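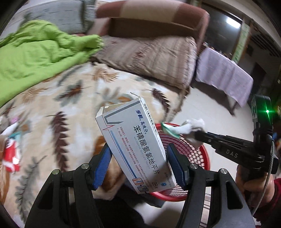
Carton of amlodipine besylate tablets held between the finger pads, bedroom sorting task.

Hand-held gripper crushes or drops medicine cartons after pad change

Posted by Kallell Home Trials Desk, 2021-04-20

Our group records household sorting tasks with two hand-held grippers. One task requires the operator to lift a medicine carton and hold it upright. After the blue ridged pads were replaced on one unit, cartons began to slip during the lift. When the operator closed the fingers further, the sides of the carton bowed inward. Of 9 attempts, six ended with the carton dropped or dented. One carton opened at the end when it fell, and a strip of tablets slid out onto the bedding.

The pads are the same part as before. The screws on the fingers have been checked and are tight. We request advice on the probable cause, and on whether recording may continue in the meantime.

14 comments

Ekstead Service Bench

The symptoms are consistent with pads that are not seated parallel. If one pad stands proud at the tip, it touches the carton first along a narrow line. The carton then rotates under light force and dents under greater force.

Close the fingers slowly on a sheet of plain paper and attempt to pull the paper out at the tip, then at the base. The resistance should be equal. If it is not, remove both pads, clean the old adhesive from the finger faces and refit them. The closing position must then be set to zero again. This step is frequently omitted after a pad change, and the recorded finger width will be incorrect until it is done. Recordings made between the pad change and the reset should be marked as suspect.

An open carton is also weaker than a sealed one. Grip it near the closed end where possible.

gachanja_lab

We had the same thing. Wiped the pads with a damp cloth and it was better for 2 days. We did not look further into it.

Dikcombe Safety Office

Recording with this carton should stop until the fault is corrected. Tablets released onto bedding may be missed and later found by a child or a pet. Please count the tablets against the strip, search the bedding, and enter the event in your incident log. For future sessions, use empty cartons weighted with folded card. Prescription medicine should not be used as a test object.

Shared 6 times
Contact the help desk | Copyright 2021 Kallell | Back to top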